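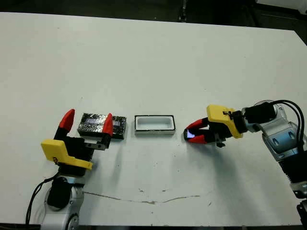 3.2 Wear of work surfaces in shared rooms

Cleaning records were collected from 13 shared rooms in Kuvside and Mirkden between June and the end of the year. Each room had at least one table in daily use. Staff wrote down the cleaner used, the time spent and any marks that stayed after wiping. This gave 2,800 entries, of which 46 were left out as incomplete.

Pale surfaces were reported as marked more often than dark ones - a difference we put down mostly to how easily marks show. Long scuffs and small specks were logged separately (Figure 4).
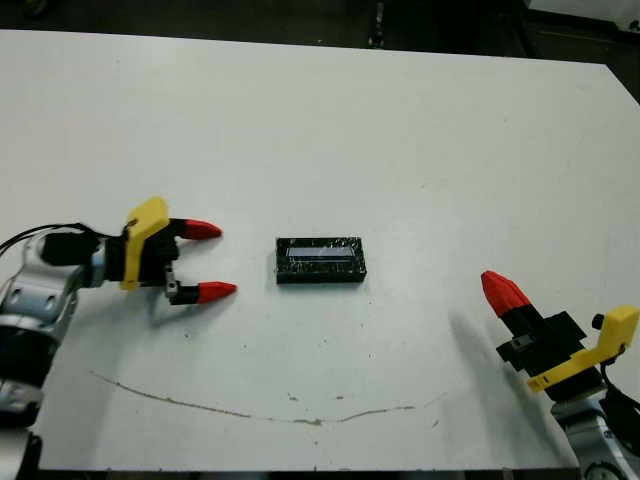 Zdenka Nedeljković
Lead author, Surface Care Study

Figure 4. White tabletop.

Rooms in Mirkden were cleaned in the evening and those in Kuvside before opening. Time of day had no clear effect on the number of marks reported. The type of cloth did matter, and we return to it in Section 3.4. Entries from the Yule building stop early, as the log sheets there were changed partway through, and they are shown separately in Table 2.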